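4.2 Rules for rendered scenes

The rules in this section cover scenes used to train and check picking policies before they are run on a real arm. They were first written for the Dernitz cell and were revised in January, when the Plomlow group began using the same scene files.

Every scene must be stored with its seed, its light settings and the version of the object models. A scene that cannot be rebuilt from these records is removed from the set. Of the 327 scenes we reviewed, 36 failed this test and were dropped. Most of them had been saved with the light settings left at default — the values used at render time were lost.

Lights and camera poses may be varied, but only within the limits written down before the run starts. Shadows are kept on in all test scenes. A policy trained on evenly lit surfaces may treat the border of a shadow as the border of an object, and we want that error to show up in simulation. Objects may be partly outside the camera view, provided the scene record says so. 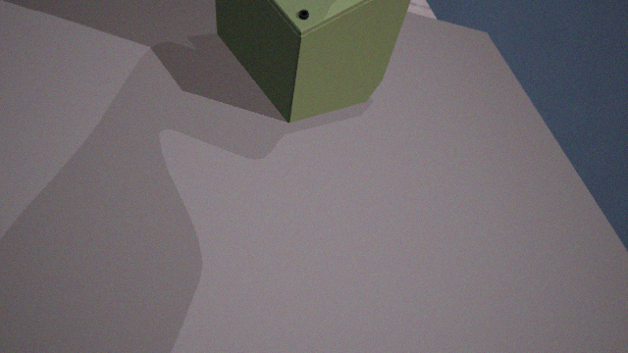
Figure 2. Rendered test scene with a green box and overlapping shadows on a plain surface.

Each scene is checked by two people who did not build it. They work from the same written list and do not compare notes until both have finished. If they disagree, the scene is held back until the record is corrected or the scene is rendered again. We do not allow a scene to be fixed by editing the image alone.

Changes to the limits need a new version number. Results from different versions are reported in separate tables, even when the change looks small.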